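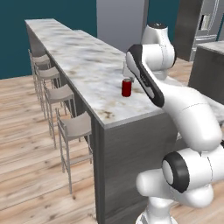
*Simulated kitchen used in the Kirkholm comparison, with the arm at the island and the soda can target on the countertop.*

The **Kirkholm gripper comparison** is a simulation test procedure for ranking robot grippers and arm controllers on household pick tasks. It was developed by a group led by Catalina Acuña and is run entirely in rendered environments. The current revision is dated March 2026.

## Background

The procedure grew out of an internal dispute over two parallel-jaw grippers, the Zulier and the Hatel, which had been tested on different arms with different objects. Results from the two sets of trials could not be compared. Acuña proposed a fixed simulated room, a fixed arm model and a small set of rigid targets, so that only the gripper or the controller would change between runs. Work on the first version began in August.

## Environment

The standard room is a kitchen with a marble-topped island, bar stools along one side and a light wood floor. The arm is placed at the island and works over the countertop. In the single-object task the target is a red soda can standing upright on the marble. Stools and surrounding cabinetry are treated as static collision geometry.

The can was chosen for its simple shape. A cylinder can be gripped from any direction around its axis, so a failed grasp is more likely to come from approach error or contact settings than from a poor choice of grasp angle. Its glossy surface also gives camera-based controllers a moderately difficult target – highlights shift as the viewpoint changes. Pale gripper fingers have low contrast against the marble, and the procedure recommends that fingertip position be taken from joint readings when scoring.

## Procedure

A full run consists of 400 trials per gripper and controller pair. Before each trial the can is moved to a new position within reach of the arm, and the arm returns to its home pose. The controller then has to approach, close the fingers, lift the can 80 mm and hold it for 3 seconds.

A trial is recorded as a failure if:

- the can tips over before the fingers close;
- any link touches the countertop or a stool;
- the can slips during the hold;
- the time limit expires.

Friction and contact stiffness are held constant across all pairs. Changing either value requires a new baseline.

## Controllers

Two controllers are supplied. The baseline is a scripted position controller that reads the true pose of the can from the simulator. The second, Miranda, estimates the pose from a camera view and corrects the approach as the arm moves. Scores for the two are listed separately.

With the Hatel gripper, Miranda failed 184 trials in its first full run, most of them by tipping the can during approach. Slowing the last part of the motion reduced tipping but increased the number of timeouts. The Zulier gripper has a wider opening and was less sensitive to lateral error, although it slipped more often during the hold.

## Limitations

The can is modeled as a rigid body and does not dent under load. Liquid inside the can is not simulated. Rankings have not been checked against physical hardware, and the documentation advises against using them to set grip force on a real arm.

## See also

- Parallel-jaw gripper
- Grasp planning
- Visual servoing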